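3. Method

3.1 Task and Hardware

We study bimanual unfolding of small cloths from a folded or crumpled start. The system has to find a graspable point on the cloth, lift it, pass it or share it between the two arms, and lay the cloth down with its main face open. We treat the task as a sequence of grasp decisions and not as one long motion, so that a failed pinch can be tried again without a full reset.

The two arms are mounted facing each other across a table and run on the Rirkon control stack at 50 Hz. Each gripper carries a small wrist camera, and one further camera views the work surface from above. The work surface is covered in blue fabric. This gives good color contrast with the yellow-green test cloth, but it also means that the surface can shift or wrinkle under contact. We kept it because a rigid mat made low pinches easier than they are in ordinary use, and policies tuned on the mat did not carry over well.

The fingers are matte black wedges. Their opening is commanded as a single value between closed and fully open, and no force sensor is fitted at the tips. Contact must therefore be inferred from motor current and from the wrist view.
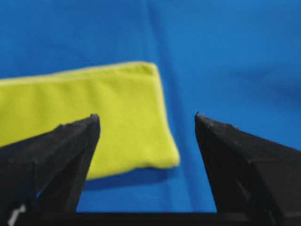
Why not use a suction cup or a needle gripper for cloth?
Suction loses its hold on porous fabric, and needles can damage the weave. A parallel gripper is slower to place but leaves the cloth unmarked and can be used for other objects without a tool change.

3.2 Data Collection

Demonstrations were recorded by teleoperation. The training set, which we call Jumura, holds 800 episodes. Every episode starts from one of nine start classes, defined by the number of visible layers and by whether a hem can be reached from above. An operator assigned the class before each episode began. Episodes in which the operator dropped the cloth and picked it up again were kept, with the drop marked in the action log. Episodes with a communication fault on either arm were removed.

Each time step stores the joint positions of both arms, the two gripper openings, and the three camera views. Images are stored at the control rate without interpolation. When a camera misses a step, the last valid view is repeated and a flag is set. The flag is given to the policy as an input, which reduced sudden arm motion after a missed view in early trials.

We split each episode into four phases: approach, pinch, transfer, and release. The transfer phase begins when both grippers are closed on the cloth and ends when either one opens. Phase labels were produced by a threshold on gripper opening and then checked by hand. Most corrections fell in the transfer phase, where a thin fold between the fingers can produce nearly the same opening reading as an empty gripper.

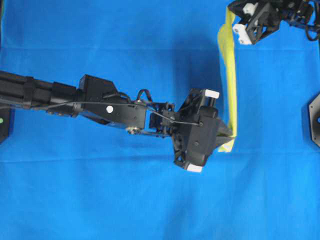

Figure 2. Yellow strip of fabric held between two grippers, seen from the head camera.

During transfer the two arms are coupled only through the cloth. We do not model its stretch. Instead, the distance between the fingertips is limited to a value set when the second gripper closes, and the limit is relaxed slowly as the release phase nears. Without the limit, small errors in arm calibration were enough to pull the cloth out of the weaker grip.

3.3 Grasp Point Selection

The grasp module scores candidate points in the wrist view. It is a small convolutional network trained on the last view before each successful pinch in Jumura. Positive labels are the pixel locations where the fingers closed, projected back into the image with the known hand-eye calibration. Negative labels are drawn from the rest of the cloth region, with extra samples near folds that do not contain a hem.

A candidate is accepted when its score stays above a fixed threshold while the gripper moves closer. If the score drops — this is common when the fingers begin to block the view — the gripper backs off by 2 cm and the search is repeated from the new height.

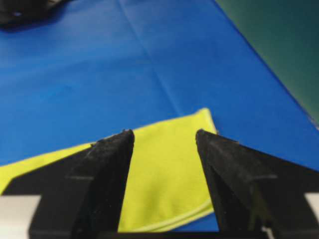
The back-off distance was chosen by a short sweep on held-out start classes. A smaller value often returned the gripper to the same poor view, and a larger one made the arm lose track of the chosen edge. We also tested a variant that turned the wrist before each new search. It helped when several layers were stacked, but it added time in every other case, and the results in Section 4 do not use it.

For comparison we include the edge-following rule of the Ciobanu baseline, which picks the nearest visible cloth boundary and ignores the layer structure. Both methods receive the same views and share the same low-level controller.

3.4 Slip Detection

Slip is the most frequent cause of failure after a correct pinch. Our detector, Pristia, reads a short window of wrist views and motor current and returns the probability that the held fabric is moving relative to the fingers. It must work while the arm itself is moving, when both cloth and fingers are blurred. A narrow fold pinched between the fingers, with the rest of the sheet spreading out above and to the right, is a useful case: the ribbing on the gripped flap is still readable through the blur, and the pale rim at its lower edge gives a second cue to its position. Pristia therefore crops the region between the fingertips and compares it with the crop taken just after closing. Large changes elsewhere in the view are ignored.

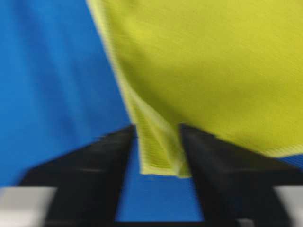
Labels for the detector were taken from the action logs and reviewed by Shahram Rashti. Steps in which the gripped region was hidden from the wrist camera were left out of training. Blurred views were kept, including views like the one shown here, where the light borders of the fabric appear doubled and streaked. Removing them gave a detector that worked well at low speed and raised false alarms whenever the arm sped up. When the slip probability passes the threshold, the arm stops, the fingers close further, and the current phase is started again from the present pose.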